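Chapter 6
When the Grip Lies: Slip, Misfit and Loss of Hold in Two-Arm Assembly

After working through this chapter the reader should be able to tell slip in the jaws apart from misfit at the joint, to read a finger-opening trace, and to set a safe response to loss of hold on a two-arm cell.

6.1 A fault at the Indine cell

The Indine cell was built to assemble light plastic furniture. It had two arms, each with a parallel gripper and rubber-faced fingers, working over a table covered in black sheeting. The left arm held the seat and the right arm brought each leg to its socket and pushed it home. The seat was worked upside down throughout. Control was by the Runus motion package, with the force limit for leg insertion set in a single table shared by both arms.

The cell ran without a recorded fault for 30 shifts. On the Wednesday following a change of leg supplier, it reported a completed chair with one leg missing. The leg was found on the floor behind the table. No alarm had been raised, and the log showed every insertion as passed. Over the next three days the same thing happened on 6 chairs, always at the last leg to be fitted.

The first explanation offered was that the new tubes were too wide for the sockets. Measurement did not support it. The tubes were within the drawing limits, although their surface was smoother than that of the old stock. The fault lay in how the controller decided that it was still holding something.

6.2 Holding and being told that you are holding

A gripper of this kind does not sense the part. It senses the position of its own fingers and the current drawn by its motor. If the fingers stop short of fully closed and the current rises to the set value, the controller sets a flag, here called PART_HELD. The flag means only that something has stopped the fingers. It does not say what that thing is, where it sits along the finger pads, or whether it can be pulled out.

On a round tube the difference matters. Flat pads touch a tube along two narrow lines. Friction along those lines must resist the whole of the push at the socket. When the push exceeds what friction can carry, the tube slides back through the jaws, and because its width is the same along its length, the finger opening does not change. PART_HELD stays true while the tube moves.
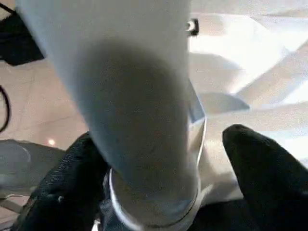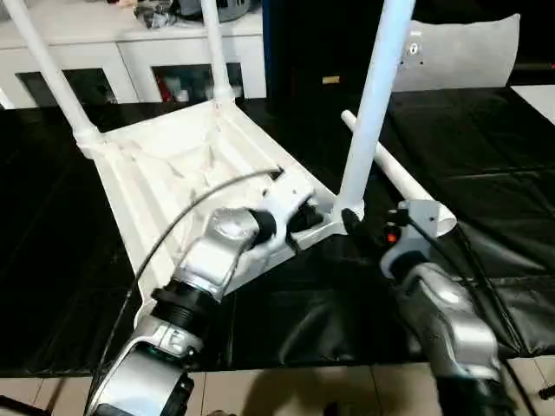
Figure 6.1 Leg fitting on an upturned chair. First picture: wrist view of a white cylindrical part between the two black fingers. Second picture: the left gripper on the edge of the seat, the right gripper at the end of a detached leg.

Two points about the arrangement bear on what follows. A leg held close to its end leaves most of its length unsupported, so a small sideways load at the far end produces a large turning moment at the pads. The seat, held at one edge, can also turn about the fingers. Either movement can put the leg out of line with its socket. A leg out of line needs more push, and more push makes slip more likely.

6.3 Sequence of the fault

The joint records from the Indine cell were replayed at the Stasiv test bench. The sequence was as follows.

The right arm picked up the leg and PART_HELD was set. The leg met the socket at a slight angle and the insertion force rose to its limit. The tube slid back in the jaws. The arm went on to its programmed end position, which the controller took as proof of full insertion. The gripper opened, and the leg, seated by a few millimetres at most, stood for a moment and then fell when the seat was next moved.

Two conditions were tested at the end of the move: arm at end position, and PART_HELD true. Both were satisfied. Neither one depended on the leg being in the socket.

6.4 Why it is a safety matter

A plastic leg weighs little, and a dropped one is unlikely to hurt anyone. The hazard comes from what people do next. At Indine, operators took to reaching over the table to steady the last leg by hand while the arms were still powered. The guard switch had been wired to slow the arms and did not stop them. One operator's glove was caught between finger pad and tube. There was no injury, but the event met the site's threshold for a report, and the cell was taken out of use.

The general rule is that a fault which the machine cannot see will be managed by hand until somebody is hurt or the fault is removed. A risk assessment that lists only the alarmed faults is incomplete.

6.5 Scope of the chapter

Section 6.6 sets out the friction model for a tube between flat pads and gives a method for finding the slip force by test. Section 6.7 deals with checks made after release, including the pull test later fitted at Indine. Section 6.8 covers guard response. The Sosedier procedure for recovering a dropped part is given in full at the end of the chapter, with a blank record sheet.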